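Bovport office, second floor
Monthly walkthrough, November
Areas covered: open desks, meeting rooms, kitchen, stairwell B

1. Exit routes clear — OK. Two chairs were standing by the stairwell B door and have been moved back to the meeting room.

2. Exit signs lit — OK, all 8.

3. Extinguishers — one overdue. The unit by the kitchen has a service tag that ran out last month. Fontes is booked for Thursday and will check the rest on the same visit.

4. Extension cords — needs work. One power strip at the window desks is plugged into another. Replace with a single longer one. Prendico stock is fine, same type as the meeting rooms.

5. Desks and tables — OK with comments. Tops are level and the edges are sound. Personal items left out overnight should go in a drawer or locker so the cleaners can wipe down.

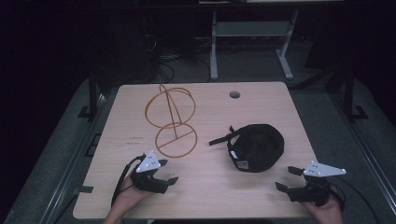 6. Cable openings — check that plugs and adapters are not hanging by their cords underneath. Found at desk 22, now tied up. Missing covers are a low priority.

7. Storage — boxes in the supply closet are stacked too close to the sprinkler head. Keep at least 20 inches below it. The Sokosell delivery can go on the bottom shelf.

8. Kitchen — OK. Fridge seal is worn but holding. Microwave door closes properly.

9. Lighting — one tube out over the copier. Ticket 63 is open with the building office.

Items 3, 4 and 7 to be rechecked before the next walkthrough. Item 9 stays open until the landlord replies.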